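Chapter 4
Handling Soft Goods: A Visit to the Ticona Sorting Hall

What this chapter covers

4.1 Arriving at the hall
4.2 Rigid and soft items
4.3 The demonstration cell
4.4 Reading a label on a bag
4.5 Questions the visitors asked
4.6 Planning your own site visit

Key terms: compliant object, enveloping grasp, pinch grasp, occlusion, presentation, singulation, wrist camera

Before you begin, review the section on grip force in Chapter 3. You will need the difference between a force-limited grip and a position-limited grip.

4.1 Arriving at the hall

In September the Ticona sorting hall holds an open day for students in two-year technical programs. Visitors sign in at the front desk, get a vest and a pair of safety glasses, and watch a short talk on walkways and emergency stops. The group then splits up. Half go to the conveyor floor and half go upstairs to the demonstration room, and after the break they trade places.

The conveyor floor is loud and most of what happens there is familiar from Chapter 2. Boxes come off a truck, pass under a scanner tunnel, and are pushed by paddles into chutes. The hall was laid out for boxes. When it opened, a carton with four square corners and a flat label was the normal case, and anything else was sent to a side table and sorted by hand.

The side table is the reason for this chapter. During the hour before our visit, 83 items had been sent to it, and almost all of them were plastic mailing bags. On a heavy day the table gets 2000 items, and the hall adds a second shift there to keep up.

4.2 Rigid and soft items

A box keeps its shape when you pick it up. If the controller knows where one face is, it knows where the other faces are, and a suction cup or a two-jaw gripper can be sent to the same point every time.

A mailing bag is a compliant object. Its shape depends on what is inside it, how it landed, and how it is being held. Three things follow from this:

The outline seen before the grasp is no longer correct after the grasp.

The contents can slide away from the fingers, so that the hand is holding film and little else.

Folds can cover the printed label, a condition called occlusion.

Suction works on a bag when the film lies flat over something firm. On a wrinkled bag, air leaks under the cup and the seal fails. Many sites accept this and simply try again. The integrator at Ticona, a company named Skorent, chose a multi-finger hand for its demonstration instead.

4.3 The demonstration cell

The Skorent cell is made up of an arm, a hand, a bin of mixed bags, and an outfeed belt about a yard long. The control software is called Driven. An operator stands outside the guard with a tablet and can pause the cycle at any step, and on the open day this was done often so that people could come closer and look.

The cycle has 6 steps: locate, approach, close, lift, present, release. The close step uses an enveloping grasp. The upper fingers come down on one side of the bag while the thumb pushes in from the other, and the film gathers between them. A pinch grasp, made with the fingertips alone, would take hold of less material and would put more stress on the film at that spot.

The hand's own camera sends its picture to a monitor beside the guard. Visitors spent more time at this monitor than at the guard itself. From outside, the arm hides much of the grasp. The wrist camera shows where the fingers meet the bag and which parts of the print are still exposed. 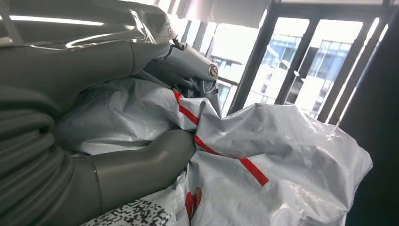 Figure 4.1 A white mailing bag held in the demonstration hand. Note the film gathered around the tip of the lower finger and the printed code near the bottom of the view.

4.4 Reading a label on a bag

Look again at Figure 4.1. The red stripe is printed on a surface that is now creased, and it appears as separate segments running down the bag. A person has no trouble following it across the folds. A program that searches for one straight stripe may report three short ones, or none.

The black-and-white pattern is a harder case. Only part of it can be seen. A matrix code includes some spare information so that it can be read with minor damage, but a reader must still find enough of the pattern to work from. Lighting matters as well. The tall windows behind the bag are much brighter than the side of the bag facing the camera.

Skorent uses a vision package named Visport for the present step. If no code is read at the first angle, the wrist turns and Visport tries again. After 4 failed tries the bag goes to the side table.

4.5 Questions the visitors asked

How hard does the hand squeeze? The limit is set by bag type and can be changed on the tablet. The operator keeps it low for thin film.

What happens when two bags come up together? The cell checks the weight during the lift step. If the weight is too high, both bags are dropped back in the bin. Separating items so they travel one at a time is called singulation, and Chapter 5 deals with it in full.

Is it faster than the side table? The operator said no, not yet.

4.6 Planning your own site visit

Write your questions before you go. Ask what share of items the machine rejects and where the rejects end up. Ask to see a failed pick as well as a good one. Sketch the layout in pencil, with the guard, the bin, and the operator's position marked, and bring the sketch to lab for Exercise 4-A.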